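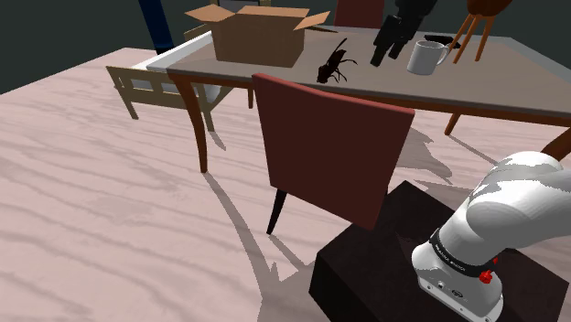
Capucine Bodin thinks the last bath was too hot, and that this explains the brown in the second skein. She wrote it in the margin of my previous entry, with a question mark. I have read my notes again and I believe she is right, at least partly. The thermometer was hanging at the side of the pot and did not touch the middle of the liquid.

April 2020, Friday

Madder on wool, third trial. Same wool as before, the undyed one from Softić, washed and left overnight in plain water. Madder is from the new bag (Pirker). The old bag from December is finished, so comparison with trial one is not completely fair. I write this so that I do not forget it later and make a wrong conclusion.

Mordant: alum only, no cream of tartar this time. Tariq asked me to leave it out, he wants to see if it makes the red more orange or if that is only a story which people repeat.

Weights
Dry wool: 300 g
Madder: 300 g, same weight as the wool

I made the paste with 1,000 ml of rainwater and let it stand until the afternoon. The smell is a little like wet earth and carrots. After that I put it in the big pot with tap water to cover the wool. The tap water is hard, and for madder this should be good. Rajkumari says her aunt put a spoon of chalk in the pot and never measured it.

Temperature. I started at 40 degrees and raised it slowly. This time I held the thermometer in the middle by hand, which is boring but correct. I stopped the heat well before any steam and moved the wool only with the flat stick, two or three turns each time. At the first check the colour was a pale brick. At the second check it was clearly red when wet. I took out one short thread and dried it on paper: orange-red, even along the whole length, no brown.

I left the skeins in the bath to cool with the lid on. Please do not lift the lid in the evening, I will take them out myself in the morning.

Problem with the muslin bag. One seam opened and small pieces of root came out in the bath. They do not hurt the wool but it takes very long to shake them out. Next time double seam, or I ask Paraschiva if we can have the fine bags she ordered for the weld.

Blagoje looked at the dried thread beside the card from trial one and prefers the old one. He says it is deeper. I say it is darker, and for me these are two different words. We put both threads in the window, half covered with black card, and we will look at them again after a few weeks.

To do
Rinse in cool water, no soap on the first day.
Keep the used bath for a second, weaker skein.
Write the new bag on the label, not only "madder".
Order alum, the tin is almost empty.
Ask Capucine if she still has the piece of her brown skein, I would like to pin it here.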